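Santeri Rantala
A few posts on "serving size," which I've been chewing on since lunch. Bear with me or mute me.

1/ The bag of dried beans in my cupboard says one serving has 300 mg of sodium-free something or other and "keeps you full longer." Longer than what? There's no footnote. I checked both sides and the bottom seam.

2/ So I wrote to Vullora, who sell the bag. Their reply said the claim was "based on internal consumer research." I asked how many consumers. They sent me a coupon.

3/ I have nothing against beans. I eat them most days and I plan to keep going. My complaint is with the word "serving," which seems to mean whatever makes the front of the package look good.
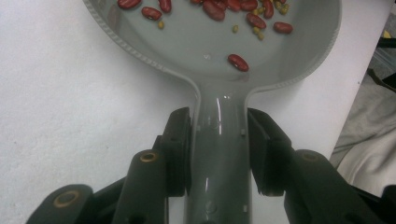

4/ Take the Mindow app. I logged the same pot of chili two ways in January. Entered as a recipe, my bowl came to 887 calories. Entered as separate ingredients, same amounts, it came to 1072. Same pot, same bowl, same spoon.

5/ Support told me the difference was "within expected variation." Expected by who? That gap is a decent sandwich.

6/ People will say it's only meant as a rough guide. Fine. Then why show me four digits? If you don't know, round it off and say so. I'd trust an app more if it told me "big lunch" and left it there.

7/ My neighbor Kokkonen swears by the weekly score. She got a badge for hitting her fiber goal. She also admits she logged the same breakfast all week while eating toast at work – the app was thrilled with her.

8/ And before someone sends me the Sullavari newsletter again: I read it. It says beans fixed the writer's sleep, skin and mood in 2 weeks. He also quit drinking and started walking to work in those same 2 weeks. Maybe it was the beans. I wouldn't bet lunch on it.

9/ What I'd like is pretty dull. Print the dry weight. Print the cooked weight. Tell me which one the numbers go with, because half the bags I own don't.

10/ Replies are open. If you work in labeling and can explain "keeps you full longer," I'll read it – but please bring a source, I already have the coupon.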